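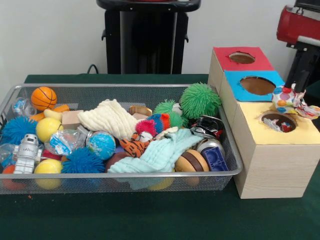
Cesta de malla metálica con juguetes sobre una mesa con paño verde oscuro.

Durnesum: registro de partidas por turnos
Ficha de datos y archivo LÉEME

Resumen

El presente conjunto reúne 1311 partidas completas de Durnesum, juego de estrategia por turnos para un jugador o dos, disputadas en la edición de escritorio. Cada partida se entrega como un archivo de texto independiente en el que constan las órdenes dadas, el resultado de cada enfrentamiento y el estado del tablero al cierre de cada turno. Se publica para el estudio del equilibrio entre facciones y para la comparación de rutinas de juego automático.

La primera entrega data de julio de 2018. Las correcciones posteriores se relacionan en el archivo CAMBIOS.txt.

Contenido del paquete

partidas/ Registros individuales, uno por archivo, codificados en UTF-8.
mapas/ Definición de los mapas utilizados, con el relieve y los puntos de despliegue.
unidades.csv Tabla de unidades con coste, movimiento, alcance y blindaje.
indice.csv Relación de partidas con mapa, facciones, duración y desenlace.
CAMBIOS.txt Historial de correcciones.
LICENCIA.txt Condiciones de uso. 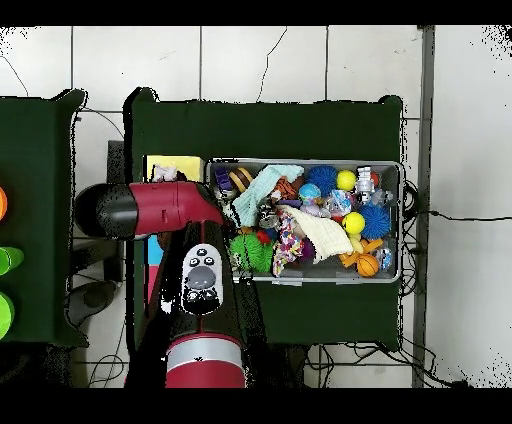 Departamento de Juegos y Simulación, Instituto Manalastas

Origen de los datos

Las partidas proceden de dos fuentes. La primera es el servidor de pruebas de Idodcombe, en el que los participantes inscritos jugaron con las reglas vigentes y aceptaron por escrito la conservación de sus registros. La segunda son los encuentros entre rutinas automáticas ejecutados por el propio departamento. El campo «fuente» de indice.csv distingue ambos casos con los valores «servidor» e «interna».

Se han utilizado 6 mapas. El más frecuente es Indirmont, de relieve accidentado y con un único puente practicable para unidades pesadas. Su presencia excesiva en el índice obedece a que era el mapa propuesto por defecto al crear una partida, por lo que se recomienda ponderar los resultados por mapa antes de extraer medias generales.

Cada jugador dispone al inicio de un presupuesto de 3000 puntos para formar su ejército. No se admiten refuerzos adquiridos durante la partida, salvo los que el propio mapa concede por la ocupación de un depósito.

Estructura de los registros

Cada archivo se abre con una cabecera en la que figuran el identificador de la partida, el mapa, las facciones y la semilla aleatoria. Sigue un bloque por turno. Dentro del bloque, las órdenes aparecen en el orden en que fueron ejecutadas, con la unidad, la casilla de origen, la casilla de destino y, en su caso, el objetivo. Las tiradas de combate se anotan tras los modificadores de terreno y de altura.

Las partidas terminadas por abandono llevan la marca ABANDONO en la última línea y conservan el estado del tablero en ese momento. No deben computarse como derrota ordinaria.
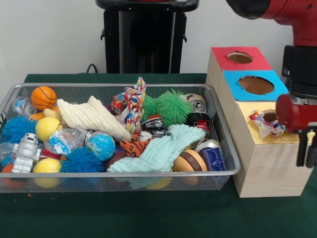 Cesta con juguetes y, a su derecha, caja de madera clara con tapas de colores.

Tratamiento previo

Se han suprimido los nombres de usuario, las direcciones de red y los mensajes de la conversación entre jugadores. Los identificadores que permanecen son correlativos y carecen de correspondencia con las cuentas originales. Se descartaron asimismo unas 400 partidas cuya repetición a partir de la semilla no reproducía el resultado registrado.

Limitaciones conocidas

El registro no recoge el tiempo empleado por el jugador en cada orden. Las órdenes deshechas antes de confirmar el turno tampoco constan.

La facción de asedio recibió en octubre un ajuste de alcance en sus piezas de artillería. Los registros anteriores y posteriores conviven en la misma carpeta y se diferencian por el campo «reglas» de la cabecera. 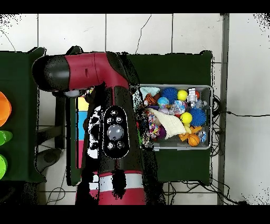 Quien compare facciones deberá filtrar por dicho campo, ya que la tabla unidades.csv recoge únicamente los valores posteriores al ajuste. Los anteriores pueden consultarse en CAMBIOS.txt.

Condiciones de uso

Se autoriza la utilización con fines docentes y de investigación, con mención expresa del Instituto Manalastas. La redistribución de versiones modificadas exige indicar los cambios efectuados. Los gráficos y la música de Durnesum no forman parte del paquete.

Las incidencias se comunicarán mediante el formulario del repositorio, con indicación del identificador de la partida y del turno afectado.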